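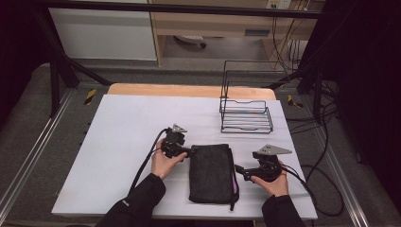

*Zwei Handgreifer an einer schwarzen Stofftasche, dahinter das Drahtgestell. Offener Nachmittag bei Faravitz in Durnmont, August 2024.*

Sveva Ruggiero spricht leise, und in Raum 302 muss man nahe am Tisch stehen, wenn man sie verstehen will. Sie leitet bei Faravitz das Projekt Brisar, in dem Menschen mit Handgreifern einfache Arbeiten vormachen, damit Roboter sie später lernen können. Zum offenen Nachmittag hatten sich etwa 200 Personen angemeldet. Sie kamen in kleinen Gruppen, und jede Gruppe blieb 30 Minuten.

Ich habe mit Frau Ruggiero vor der ersten Gruppe gesprochen und dann noch einmal am Abend, im Treppenhaus, weil dort ein Fenster offen war.

Warum zeigt man dem Publikum eine Tasche und ein Gestell aus Draht? „Weil jeder diese Dinge kennt", sagt sie. „Wenn ich ein Bauteil aus einer Maschine auf den Tisch lege, dann schauen die Leute höflich zu. Bei einer Tasche haben sie sofort eine Meinung. Sie sagen mir, wo ich greifen soll."

Stoff sei für die Gruppe das schwierigste Material. Ein Karton bleibt, wie er ist, eine Tasche dagegen verändert ihre Form bei jeder Berührung. Zwei Vorführungen sehen deshalb nie ganz gleich aus, auch wenn dieselbe Person sie macht. „Am Anfang hat mich das geärgert. Ich komme aus der Messtechnik, dort will man, dass alles gleich bleibt. Heute bitte ich die Kollegen, die Tasche jedes Mal ein wenig anders hinzulegen."

Ein Besucher wollte wissen, ob man dafür eine besondere Begabung braucht. Ruggiero hat den Kopf geschüttelt und ihm die Griffe gegeben. Die ersten Versuche sind meistens zu schnell. Man arbeitet mit den eigenen Händen, aber man fühlt den Stoff nicht mehr an den Fingerspitzen, und daran muss man sich gewöhnen. Wer bei Brisar neu anfängt, übt zuerst 40 Durchgänge, die nicht gespeichert werden.

„Man muss lernen, mit den Augen zu greifen", sagt sie. Ich habe es selbst versucht und kann bestätigen, dass der Satz richtig ist. Meine Tasche lag am Ende neben dem Tisch.
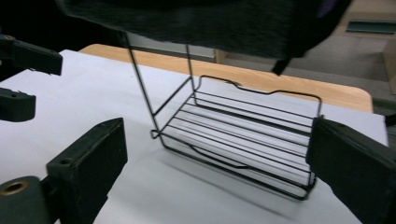 *Der Drahtkorb zwischen den Greiferfingern, darüber dunkler Stoff.*

Mit dem Draht gibt es andere Schwierigkeiten. Dünne Stäbe sind für eine Kamera schwer zu erkennen, besonders wenn dahinter etwas Dunkles hängt. Deshalb legt die Gruppe auf manche Tische eine helle Fläche. „Das ist unsere billigste Verbesserung gewesen", sagt Ruggiero. Ihr Kollege Yadav, der die Aufnahmen prüft, hatte schon im Juni darum gebeten. Er war am offenen Nachmittag auch da, hat aber lieber am Rechner gesessen und nur geantwortet, wenn man ihn direkt fragte.

Ich wollte wissen, wie eine gute Aufnahme aussieht. Ruggiero denkt länger nach, als ich erwartet habe. „Eine gute Aufnahme ist ein bisschen langweilig. Man sieht die Finger, man sieht den Gegenstand, und man versteht in jedem Moment, was die Person als Nächstes vorhat. Wenn jemand zögert, ist das nicht schlimm. Schlimm ist es, wenn jemand mit dem Arm die Sicht verdeckt - dann hilft auch die schönste Bewegung nichts."

Werden Fehler gelöscht? Nur ein Teil davon, erklärt sie. Wenn ein Gegenstand rutscht und die Person ihn noch einmal fasst, bleibt die Aufnahme erhalten. Solche Korrekturen seien für das Lernen wertvoll. Gelöscht wird, was aus technischen Gründen unbrauchbar ist, zum Beispiel wenn eine der Kameras für kurze Zeit kein Bild geliefert hat.

Nicht alle Gäste waren begeistert. Eine Frau, die viele Jahre in einer Wäscherei gearbeitet hat, fragte ziemlich direkt, wer am Ende noch gebraucht wird. Ruggiero hat darauf keine fertige Antwort gegeben. Sie sagte mir später, dass diese Frage ihr lieber ist als die nach der Geschwindigkeit. „Sie hat mir danach gezeigt, wie man in der Wäscherei ein Handtuch aufnimmt. Mit zwei Griffen, ganz nah an der Kante. Ich möchte sie gern noch einmal einladen, bezahlt natürlich."

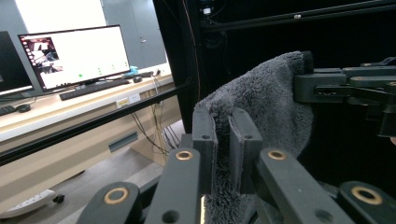

Wie lange dauert es, bis ein Roboter eine solche Arbeit allein machen kann?

Das hängt stark von der Aufgabe ab. Für einen festen Gegenstand auf einem freien Tisch rechnet die Gruppe mit einigen Wochen, bei weichem Stoff nennt Ruggiero lieber keinen Termin.

Am Abend wirkt sie müde, aber zufrieden. Für das nächste Mal möchte sie die Gruppen kleiner machen und einen zweiten Tisch aufstellen, an dem Kinder üben dürfen, ohne dass jemand auf die Uhr schaut. Ob Faravitz den Raum dafür noch einmal freigibt, weiß sie nicht. „Ich habe schon gefragt", sagt sie. Dann wird sie von Yadav gerufen, der die Kabel aufrollen will und nicht weiß, in welche Kiste sie gehören.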